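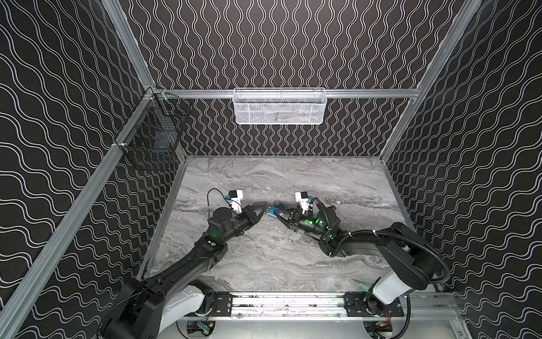
Black panels with a white wavy-line print, aluminum extrusion posts and rails.

Squaring an Aluminum Extrusion Frame
Gumwood Workshop Notes, March 2020

A rectangular frame bolted from slotted extrusion is only as square as its cut ends. The procedure below applies to a four-post frame with a horizontal rail between each pair of posts.

Tools: combination square, tape measure, hex keys, two clamps, a flat reference surface.

1. Check the cuts. Stand each length on the reference surface and hold the square against two adjacent faces. Reject or re-face any end that shows light under the blade. Deburr with a fine file.

2. Match the lengths. Lay opposing rails side by side with one end against a stop. Any difference you can feel with a fingernail is too much. Trim the longer one.

3. Load the slots. Insert all T-nuts before closing the corners, plus two spares per slot. Drop-in nuts can be added later but hold less well in thin-walled profiles.

4. Assemble the base loosely. Tighten each corner bracket until the joint holds position and can still be moved by hand.

5. Measure both diagonals, corner to corner, outside edges. Tape hooks are unreliable; start from the 100 mark and subtract 100 from the reading. If the diagonals differ, clamp across the longer one and draw it in until they agree.

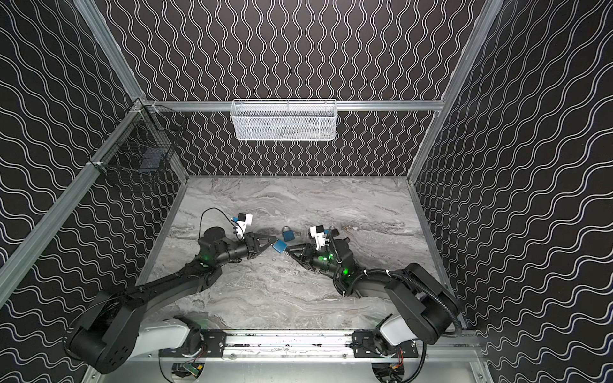 6. Tighten the base in a cross pattern, half a turn at a time. Measure the diagonals again after the last bolt. Brackets tend to pull a joint toward the bolted side.

7. Add the posts. Check each against the square in two directions before tightening. Fit the upper rails and repeat step 5 on every face.

Bracket notes: Zerside cast brackets have locating tabs that must be broken off if the bracket spans two slots. Trerurix plates have none and need 11 mm of clear slot on each side.

Re-check all fasteners after 17 days. If a joint has crept, loosen the whole face and start again from step 5.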